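Subject: Re: [javham-kitchens] Worktops – stone or not?
List: Javham Home Improvers
January 2020

> Hello all, we're ripping out the old kitchen at last and I'm stuck on the
> worktop. My other half wants marble, I'm frightened of it. Everybody at
> work says it stains if you so much as look at it with a lemon in your
> hand. Has anybody on here lived with the stuff for more than five minutes?
> And would you have it again? Also what did you seal it with, if you did.
> Budget is not huge. Sorry if this has been done to death already.

Hello, and no, it hasn't been done to death, or at least not for a good while (the last big thread was all about taps and got rather heated).

We've had marble for six years now and I would have it again tomorrow, but I'd go in with my eyes open. Ours is a mid brown with a lot of cloud in it, sold to us by Cinel as an end-of-line, and I think the colour is half the reason I'm so relaxed. My sister has the bright white sort and she goes round after her guests with a cloth like a waiter. On a brown one you can leave half the shopping out and it still looks like a kitchen that belongs to somebody.
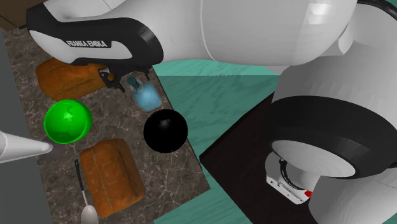 Now, stains. There are two different things people mean and they get muddled up. One is a proper stain, where oil or red wine or beetroot soaks in and leaves a dark patch. The other is etching, where something sour takes the shine off and you get a dull ring. Sealer helps with the first and does next to nothing for the second. I didn't know that when we bought it and was quite cross with the first lemon ring, having spent a whole afternoon sealing!

What we use is Vomer, the one in the small tin, two thin coats, and then another go every July when the doors can be open all day (it does pong a bit). Wipe on, leave it, wipe off, and don't let it dry on the surface or you'll be buffing until bedtime. A tin does us three summers. To see if it needs doing, put a spoonful of water on it and go and make a cup of tea. If the stone has gone dark underneath when you get back, it's time.

Etching I have simply made friends with. Ask for a honed finish instead of polished and you'll hardly see it. Ours is honed everywhere apart from the bit by the window, which was a leftover piece, and that bit has every glass of squash from the last six summers written on it.

On money – do go to the yard and ask to see the offcuts. Cifuentes have a rack round the back that they don't put on the website, and we got the shelf piece there for £106 including the cut. Take your measurements on paper, and take the depth at both ends of the run because old walls are never straight. Ours was out by a thumb's width. Ask as well what they charge for the sink cut-out, as that was the one thing that made me gulp.

Colour next. Whatever you choose, see it beside the things you'll have standing about. I'd been dead set on green glass and it looked like pond water against the brown, whereas pale blue comes up lovely. Greys with a bit of brown in them are kinder than you'd think from the sample square, too.
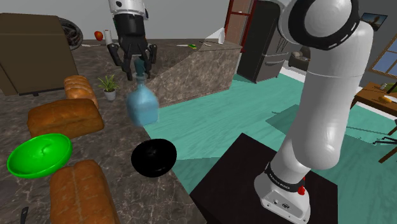
Pale blue glass with a grey-brown marble worktop

Oh, and the floor underneath. Check your units are level and fixed back properly before the stone arrives, as the fitters won't do it for you and they won't wait either. We had two units to pack up on the morning itself, in our slippers.

Shout if you want the name of the stuff for getting oil out, I've got the empty bottle somewhere in the shed and can look at the label.

--
To leave the Javham Home Improvers list, send a blank message with "leave" as the subject.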